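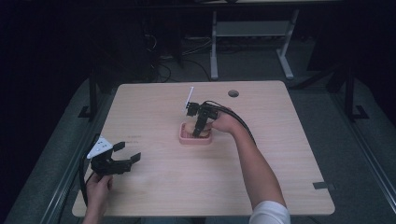
**kpomare** wrote:

Handheld gripper rig, week whatever. Both hands work, both log, and I have now recorded 815 goes at the thing in the pink tray. My kitchen skills have not improved. The policy trained on all this still approaches the tray like it owes it money.

Question for the Bornside crowd: do I keep recording, or fix the cable first? The right one loops over my wrist and tugs whenever I reach.

---

**roosv** wrote:

Cable. You're teaching the arm to flinch.

---

**urard_dad** wrote:

Disagree. I got to 2,218 with a worse cable than that and the arm came out fine. More data. Also change the tray, or it'll only ever love pink.

---

**roosv** wrote:

> the arm came out fine

I was at Plullcombe on Monday, Urard. It put a sponge in my coffee.

---

**urard_dad** wrote:

It was reaching for the sink. Your coffee was in the lane.

---

**kpomare** wrote:

So one vote each and a drink lost. What are people using for strain relief? I've got Velcro and a bad attitude.

---

**roosv** wrote:

Velcro strap above the elbow, slack between there and the gripper, and run the rest behind your shoulder. Then record 2 short batches, one each way, and compare the wrist traces before you commit to another 1,450 of anything.

---

**urard_dad** wrote:

Or skip the strap and get used to it. I did.

---

**kpomare** wrote:

Going with the strap. Will post traces if Kabbaj gives me back the laptop.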